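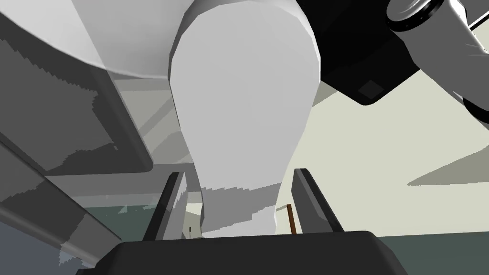

Section 7: Ranking your clinics and sending the application

By now you should have your Vodeo account working and your transcript uploaded (if not, go back to Section 2, because the ranking page stays grayed out until the transcript shows as received). I went through this last year as a first-year law student and again this year as a student helper, so I've clicked every wrong button there is to click.

Before you start, have your résumé and your statement of interest saved as PDFs. Word files will upload fine and then show up blank on the reviewer's side. I lost an evening to that one.

1. Log in to Vodeo and pick Clinics from the menu on the left. You want the one called Clinics, and the tab marked Externships goes to a completely different office.

2. Click Start Application. Vodeo gives you a form number right away. Write it down! If you ever have to call the help desk (extension 2246), it's the first thing they ask for.

3. Add the clinics you're interested in. You can list up to seven, but you don't have to fill them all. The Pramanik Housing Clinic and the Rokero Small Business Clinic both show up under "P" and "R" and won't come up if you search for "housing" or "business," so scroll.

4. Drag your clinics into order, first choice on top. On a phone the dragging is miserable – use the little arrows, or wait until you're at a laptop.

Note: Clinics can't see where you ranked them. Only the clinic office sees the full list, so go ahead and rank the way you really feel.

5. Paste your statement into the box and attach the PDF too. The box stops at 575 words and just chops off whatever is left, without any warning. Scroll to the bottom of your text after pasting and check that your last sentence is still there.

6. Answer the conflicts questions. List every legal job you've had, paid or unpaid, including the summer before school and anything you've accepted for this coming summer. If you're not sure whether something counts, put it in.

Caution: Don't leave the conflicts page open while you go look up old employers. Vodeo times out and takes your answers with it. I make my list in a plain text file first and copy it over.

7. Click Review, read everything once, then click Submit. You should land on a green page and get an email. If you get the green page and no email, look in spam before you resubmit, since a second submission replaces the first and you'd have to do your rankings over.

Changing your mind

You can reopen the form and reorder your clinics as often as you like until it closes at 5:00 p.m. on Tue 30 April. Click Edit Rankings, move things, and then click Submit again. Saving alone won't do it – your old order stays in place until you resubmit.

If you already have an offer in Grileo

Some clinics with a January start make their offers through Grileo, the older system. If you accepted one of those, tick "I hold a current placement" at the bottom of the review page. You can still apply for a second clinic in the fall, but the office needs to check your credits first, and they'll email you either way.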